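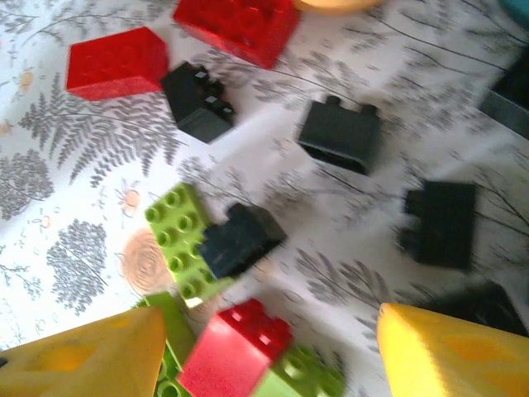
Wrist camera view, sorting cell: bricks on the patterned cloth.

Minutes of the sorting cell maintenance meeting, Verwood workshop
October, 2.15 pm

Present: Halina Walczak (chair), Yeshi Yimer, Sólveig Hviid, Kaj Arnardóttir (minutes)
Apologies: Bergþóra Bergmann

1. Minutes of the last meeting
Agreed, with one correction. The spare gripper pads are kept at Tevcombe and not in the Verwood stores. Kaj to amend.

2. Wrist camera
Yeshi reported that the camera bracket had worked loose again. Both screws were in place but one had backed out by more than a full turn. He has refitted them with thread lock and marked the heads with paint pen so that any movement shows at a glance. The camera offset was measured again afterwards and the new values are on the arm controller. The old values are written in the back of the log book.

The picture at the head of these minutes was passed round. The bricks are slightly blurred by motion. Sólveig thought the exposure time should come down before anyone touches the focus. Yeshi would sooner slow the arm on the approach, as a shorter exposure needs more light and the lamp is already at full. Agreed to try the slower approach first, on its own, and to record the result before changing anything else.

Halina asked about the black bricks, which the arm misses more often than the other colours. Sólveig said studs and shadow run together on the dark faces. She will try the lamp lower and further to the left.

3. Tablecloth
Discussion of whether to go back to the plain grey mat. Kaj was for the mat, as the printed ferns and stems have twice been picked out as edges. Sólveig wants to keep the cloth, as the cell has to cope with a printed background by the time it goes to Stoston. The cloth stays. It is to be clipped at all four corners and smoothed at the start of each run.

4. Gripper
The cycle counter stood at 2,340 when read this morning. The left pad is worn at the tip and the red bricks have been turning in the grip. Both pads to be changed together. Halina reminded everyone that the air is to be shut off and the line bled before hands go near the fingers — this was missed last time.
After fitting, the closing force is to be set at the lower mark and raised only if bricks slip.

5. Cable
The camera cable rubs on the elbow joint when the arm reaches the far side of the table. Yeshi has taped it for now. Steinarsdóttir have quoted for a longer cable with a proper clip, delivery up to 6 weeks. Approved.

6. Actions
Yeshi: slow the approach, log the result, order the cable.
Sólveig: move the lamp, repeat the black brick test.
Kaj: collect pads from Tevcombe, correct the minutes.
Bergþóra: check the bracket paint marks weekly (Halina to tell her).

7. Any other business
The log book is nearly full. Kaj has a new one.

Meeting closed at 3.05 pm. Next meeting once the new pads are in.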